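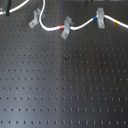

Cable routing set, notebook entry, February
4 min read

Start 9:40. Routing layout B on the black breadboard, white cable with the red, blue and yellow bands. Target for the day was 75 good episodes. Spoiler for anyone skimming: 60.

Reset procedure as of this morning, until Lise changes it again:

- clamps stay bolted, don't touch them between episodes
- pull the cable free on the right side, let it fall wherever it likes
- no tidying the cable before you hit record
- success is cable through the middle and right clamps with the bands in order, red, blue, yellow, reading left to right

The third one is the one we all break. I caught myself at it before lunch, giving the cable a nice friendly curve before each start like I was plating a dessert. Went back through the morning batch and marked those starts as "groomed" so Gunārs can drop them or weight them down. He will say drop. The model trained on last month's set is very good at cables that have already been arranged by a person who wants it to succeed.

11:15. Long argument with Normand over whether the left clamp counts. In layout A the cable goes through it. In layout B it goes past it, and the label sheet still says "all clamps." So every layout B episode from the earlier sessions is technically a failure, including the beautiful ones. Fixed the sheet. Did not fix the old labels, that's a script job and I am not the script person. Hafþór is the script person. Hafþór has been told.

Teleop notes. The follower arm lags on wrist roll again, enough that you start to steer ahead of it, and then the recording is full of somebody steering ahead of it. Restarted the Preltska driver and it got better. It always gets better when you restart it, and then you never find out why. If you run this afternoon, restart before you start and write down the time.

Colored bands: Maëlle wants a quarter of the episodes done with the bands covered, so the policy can't just learn "blue goes near the bracket" and call it a day. Fair point. I'd like it on record that I said the same thing in the planning meeting and was told the bands were a feature. Will do covered runs on layout C, once there is a layout C.

Two ways of failing that I think are worth keeping, tagged and not deleted:

1. Cable rides up over the top of the right clamp and sits there looking finished. Reads as success from the overhead view. I called it success the first time.
2. Gripper lets go early, cable springs back out of the middle clamp, operator says a word. Audio is off on these, I checked.

2:30. Disk on the Clevo laptop filled up in the middle of an episode and the recorder carried on cheerfully writing nothing. Lost that one and the next before I noticed. Moved the older runs across to Jakis. Total on there now is 2146 episodes over all layouts, groomed ones included, so don't quote that number to anyone outside.

Afternoon was slow but clean. Stopped at 60 when I noticed I was making the same wrist move every single time – fine for me, useless for variety. Someone else should do the last of layout B. Someone left-handed, if we have one.

Still open:
- old layout B labels (Hafþór)
- decide on groomed starts (Gunārs)
- wipe down the board before the next session, and remember to note it in the log, as the background will change slightly
- why wrist roll

3 comments | 0 shares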